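Clusham Moth & Beetle Weekend - FAQ
Last updated 3/24/20

When do doors open?
10 am both days. Last entry 4 pm. Speakers and table holders can get in from 8.

Is it free?
Talks, yes. Exhibit hall, yes. The Saturday night light-trap walk has a small fee, pay at the desk. Cash or check, no cards, sorry.

Do I need to register?
For the talks, yes please. The lecture room holds 200 and the fire marshal is strict. Exhibit hall, just walk in.

I registered in January and never got an email.
Check spam first. The old form dropped some addresses ending in .edu, we think its fixed. If still nothing write to Normand MacLeod at the desk address and put MISSING in the subject line. He's working thru them in order.

Where is it?
Gridow Hall, second floor. Talks in room 304, exhibits across the landing. Elevator is at the north end, past the coat racks.

Parking?
Lot behind the hall, fills early. Overflow is the Jetby lot across the road, free on weekends. Don't park at the bakery. They tow.

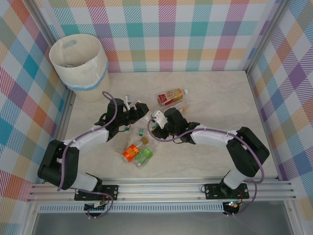
Can I bring specimens for ID?
Yes, up to 10 per person. Pinned or in a vial, labeled with place and date. No label, we'll still look but can't promise much. Nothing live without asking first.

Can I sell?
Books, prints, nets, rearing cages, all fine. No protected species, no wild-caught livestock. Bring permits for anything imported, we do check.

How big are the tables?
Six foot, one chair. Second chair on request. Bring your own cloth and extension cord. Tables along the windows get hot in the afternoon so don't put wax or live larvae there.

What is the Chmielewska drawer?
A loan collection of hawk moths, on view Saturday only. No flash please. No leaning on the glass either.

Kids?
Welcome. Under 12 need an adult with them, esp. on the night walk. Pinning workshop is 10 and up.

What if it rains on the night walk?
Light rain, we go. Thunder, we don't, and you get your money back at the desk on Sunday.

Poster size?
Portrait, 3 feet by 4 max. Pins supplied. Put them up before the first talk, take down by Sunday 3 pm or they go in the recyling.

Food?
Coffee and rolls on the landing. Lunch is on your own, list of places at the desk.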